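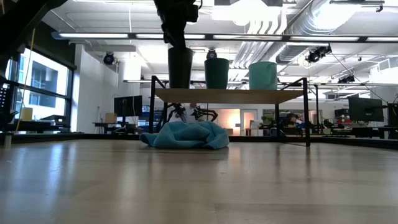
2019-12-05

Quick one before bed, pen running out so switched to typing, will be full of mistakes.

Up late. Bus late as well. Got in with one glove and no breakfast, ate a cereal bar in the lift. Bright though, proper winter sun through the big windows and the whole floor shining, you could see streaks of the lights in it. Lovely for all of five minutes and then you notice every footprint. Niall had walked in from the car park side, of course. Gritty trail right across the boards. Said nothing. Swept.

Bucket day. Finally. Have been saying since before the clocks went back that we'd sort the buckets and today there was no getting out of it, Ishbel had put it on the wall planner in red. Got three up on the table in a row, black, green, mint. Dark to pale, left to right. Didn't plan it like that but it looked nice so left it. Black one's the tall one, green is shorter, mint's the wide one and the one everybody pinches.

The argument was what goes in what. My view:

black – rubbish, anything filthy, floor water
green – bits for washing up
mint – cloths, clean ones ONLY

Niall's view: a bucket is a bucket. He has had floor water in the mint one. I know he has, there was a tide mark in it in the summer and he went pink when I asked. Ishbel thinks we should write on them with a paint pen. I said you can see what colour they are, why write on them, and she said because you'll be on holiday one day. Fair. No paint pen in the cupboard though, only a dried up highlighter and 40 drawing pins in a jar lid (Niall counted them when he was meant to be helping me). Have put paint pen on the list.

Tried stacking them as well to save shelf space. Mint on the bottom seemed obvious, being widest, green inside, black inside that. Well. Black one is so tall it sticks right up and then the whole lot won't go under the shelf. Black by itself by the door then, the other two together. Took us far too long to get to that. Ishbel had her coat on by then for her dentist.

The cloth. Teal one, the big soft one. Went looking for it everywhere, cupboard, back of the radiator, my own bag (embarassing), and there it was on the floor under the table in a heap the entire time. Must have walked past it I don't know how often. It almost matches the mint bucket, a bit darker, so maybe that's its home now. Shook it out of the window and got told off by the wind, everything came straight back in on my jumper. Taken it home to wash. It's in with the towels now, hope it doesn't run. If Tuesday's towels come out green I shall say nothing to anyone – no, scrub that, wrong colour, teal, whatever teal does to white.

Wiped the table down with an old T-shirt instead. That top marks if you look at it. Light wood and black legs, smart enough, but a mug left on it for one meeting and you've got a ring. Rubbed at one for ages and then realised it was the grain. Didn't tell Niall that either.

Lunch on the wall outside in Kerr Street, soup from Plesska, leek again. They've put it up. Bread's gone smaller. Sat with my scarf over my head like somebody's gran and watched a man trying to get a Christmas tree into a taxi. He gave up. Then he came back with a different taxi. Had to go in before I saw the end, really wanted to see the end.

Afternoon was the floor. Dry mop first, then damp, Ishbel is firm about damp, wrung out till your hands hurt, she says standing water and boards don't mix. Did it in strips from the windows back, working along the dark strip at the skirting where the fluff goes. So much fluff. Where does it come from, there's no carpet. Chair legs I think, and Niall's cardigan.

Moved nothing I wasn't meant to. Mopped round legs and stands and cables like a good girl. Knees not happy. Knelt on 2 folded newspapers to get under the table and stood up with headlines on my trousers.

Ishbel back from the dentist with half a face, couldn't say "bucket", we made her say it several times which was unkind and very funny. She laughed as well, sort of sideways. She'd brought her gran's book to show me, household hints, 1898 on the front page and somebody's shopping list tucked in the back. Whole page about pails. PAILS, their care and seperation. One for slops, one for the step, one for glass. So I am right and have been right since 1898. Read it out loud to Niall twice. He asked if it said anything about a person called Niall.

Left just gone five, dark already. Bus 16 didn't come so walked to the Erley stop and got the next one, stood all the way. Himo waiting on the stairs shouting as if he'd not been fed for a week. He had been fed. He'd also been sick, small, on the mat, not the rug, good cat. Which bucket does that go in, Niall. Black.

Tea was toast. Rang Mum, she's doing sprouts a new way this December and wants everybody warned. Didn't ask about the chairs, forgot, ring again.

To do tomorrow
paint pen
bin bags, the big ones, last lot split
take teal cloth back IF it's the same colour
find other glove (under the table too, probably)
ask Ishbel can I borrow the pail book
doormat for the car park side, ask who pays

Washing's just finished, can hear it beeping. Going to go and look at the towels.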